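4. Setting up the dish rack and first wash

This section covers the Plollent countertop dishwasher from unpacked to ready for daily use. Allow 18 minutes for the first run, plus time to fill the tank. Plates can go in either side of the lower rack. 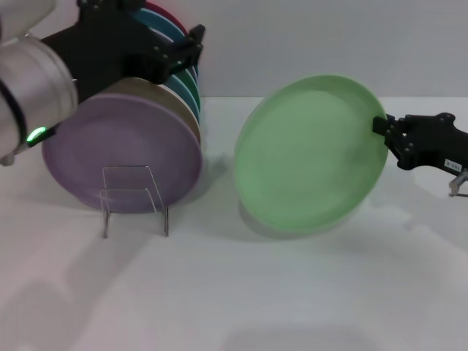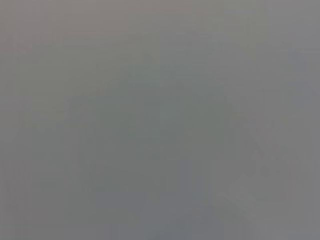
4.1 Before you start

Place the machine on a level surface that can carry its full weight. Leave a gap of 2 inches behind it for the drain hose. Do not set it on a stove, even one that is switched off.

Caution: Lift the machine from the base. The door handle will not support it.

4.2 Fitting the rack

1. Open the door fully and slide out the lower rack.
2. Fold up the tines until they click.
3. Clip the cutlery basket to the front rail. It only fits one way around.
4. Slide the rack back in. If it stops short, check that the spray arm turns freely.

4.3 Filling and first wash

1. Pour clean cold water into the top inlet until the machine beeps twice.
2. Put the end of the drain hose in the sink, below the level of the outlet.
3. Leave the rack empty. Do not add detergent.
4. Press Rinse, then Start.
5. When the display shows End, wait 5 minutes before opening the door – the steam is hot.

Note: A little water in the bottom after the first wash is normal. It was left over from testing at the factory.

4.4 Water hardness

The softener is set for medium water. To change it, hold Start for 5 seconds and press Rinse until the level you want is shown. Your water supplier can tell you the local hardness.

4.5 Filter

Rinse the filter under the tap once a week. Replacement filters are sold by Eranik under the name Fluriso. Turn the filter clockwise until the arrows line up. Never run the machine without it.

For error codes, see section 7.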